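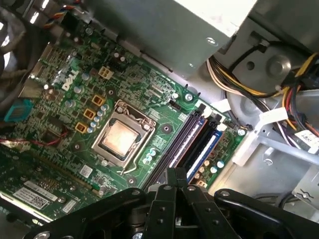
I have been promising to fix the spare-room computer since August, which in this household counts as prompt. It had taken to switching itself off whenever my neighbour Folasade Afolabi borrowed it to do her invoices, and she had started to take it personally. So on Tuesday night I laid it on its side, took off the panel and pulled the cooler. The old thermal paste had left the top of the processor a smeary coppery colour, like the bottom of a saucepan you've been meaning to throw out. I said a rude word and put the kettle on.

The internet has opinions on thermal paste. Pea, line, cross, spread it with an old card like Vegemite. I read one forum thread with 822 replies and came away knowing that two men in it will never speak again. Then I rang Anathi Shabalala, who builds these things for her cousins, and she told me to use a pea and stop reading.

Paste was $5 from Pekia, plus a drive across town to get it. They also tried to sell me a Kutent cleaning kit for $38, which as far as I could tell was wipes. I used isopropyl from the bathroom cupboard and coffee filters, on Anathi's say-so, and got through more filters than I'd like to admit. We're on teabags until the weekend.

The memory I left alone. There's a black pair of slots and a blue pair, or maybe more than a pair, I wasn't in there to make friends. A Dell will complain at startup if you so much as breathe on its memory — mine does, anyway — and I'd already used up my patience on dust. Where does it all come from? Nobody in this house has ever owned a rabbit.

Next job is the cooler, which is soaking up room on the ironing board with its fan full of grey felt. I've found a paintbrush for that. Folasade has asked twice when she can have the computer back and I've told her Sunday, without saying which one.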